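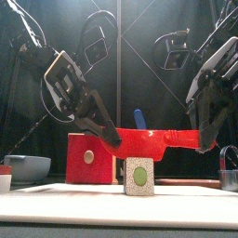

Red scoops go missing again at Donnelly bulk store

By Kylie Ormsby
May 30, 2020

Print this story | E-mail this story

DONNELLY — Greker Bulk Foods would like its scoops back.

The Main Street store, where shoppers fill their own bags with flour, rice and birdseed, has bought 200 red plastic scoops since it opened last August. As of closing time Thursday's inventory sheet was replaced by a shorter one, owner Digby Tamihana was down to nine.

"People tell me they walked out with it in the bag by accident," Tamihana said. "I believe them. It's a good scoop. I have also seen one in my brother-in-law's dog food."

Red was supposed to solve the problem. The store's first scoops were clear, and customers kept burying them in the oats. The new ones are easy to spot in a bin, and, by all accounts, just as easy to spot on the way to the parking lot.

Starting this week, shoppers will find a return box next to the front door — no questions, no names, and a $2 store credit for anyone who brings a scoop home to its family. Tamihana asks that they be washed first. He does not want to know what was in them.

Eluned Gethin, who runs the register most mornings, said the box took in four items on its first day. Two were scoops from the store. One was a measuring cup, and the other was a garden trowel that she has put behind the counter until somebody claims it.

The store is at 551 Main Street. Bins are restocked before opening, and customers are welcome to bring their own containers. Their own scoops, too, if they have any they can prove are theirs.

Reader comments (3)

kylie lockyer wrote:
I have one in the sandbox. Will bring it in. It's been there since fall so the handle is kind of chewed.

Ewan B. wrote:
Two dollars?? They cost less than that new. Asking for a friend with several.

birdseedlady wrote:
The trowel is mine, green tape on the handle. Thanks Eluned.

Contact the newsroom | Copyright 2020 Donnelly Nulard | Back to top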